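Minutes, fit-out working group, Tuesday, 4.15 pm

Present: Edeltraud Rathjen (chair), Gunther Fuchs, Sayaka Okabe, Lâm Thân
Apologies: Hartmut Petersen
Minutes: S. Okabe

1. Previous minutes
Accepted. G. Fuchs asked that "the panels are finished" be changed to "the panels are up". Changed.

2. Wall panels
Husmont has sent its completion letter and an invoice for the balance. E. Rathjen said a letter saying the work is complete tells us only that Husmont would like to be paid. L. Thân thought the grey was fine and the texture less obvious than on the sample. G. Fuchs does not care about the colour. He wants to know what was done at the joint between panels and why the quote had a line for "seam treatment" when he can see a dark line with his own eyes.

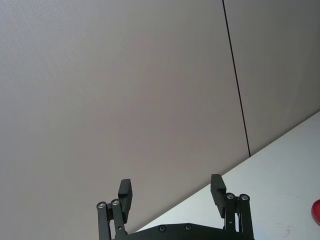

Item 2: panel joint and table edge.

Discussion of whether the line is a gap or a shadow. No agreement. L. Thân pointed out that the quote does not say the seam would be invisible. G. Fuchs said it doesn't say much at all for the money. S. Okabe to ask Husmont in writing what seam treatment consists of. Balance held until there is an answer.

3. Table surface
The top is white, as ordered over the objections of two people at this meeting. There are faint pinkish smudges near one edge. Trotov's brochure calls the surface stain resistant. E. Rathjen asked resistant to what, and for how long. The brochure is silent on both.

L. Thân has a Sodent cleaner that he says will lift the marks. G. Fuchs heard the same claim about the previous cleaner and would like to see it tried on a corner first. Agreed, one corner, plain water before anything from a bottle. Results to be reported whether or not they flatter the product.

Red items are not to be left on the table until the marks are explained. L. Thân wished it noted that nothing links the two.

4. Wall colour and lighting
H. Petersen had written in to propose a darker grey behind the table, with a quote from Vũ good for 18 days. The reason given was glare.

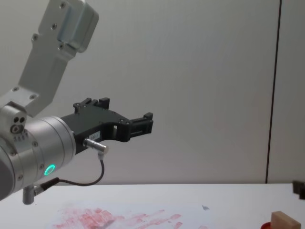
Item 4: table against the plain grey wall.

E. Rathjen has worked at that table and hasn't noticed any glare. S. Okabe has, in the mornings, a little. It was felt that a blind should be tried before anyone repaints a wall we have not finished paying for. Quote to lapse. S. Okabe to tell H. Petersen, who will not be pleased.

5. Actions
S. Okabe: letter to Husmont; reply to H. Petersen.
L. Thân: cleaning test, water first.
G. Fuchs: borrow a blind for up to three weeks. No purchase.

Closed 5.05 pm. Next meeting when Husmont replies.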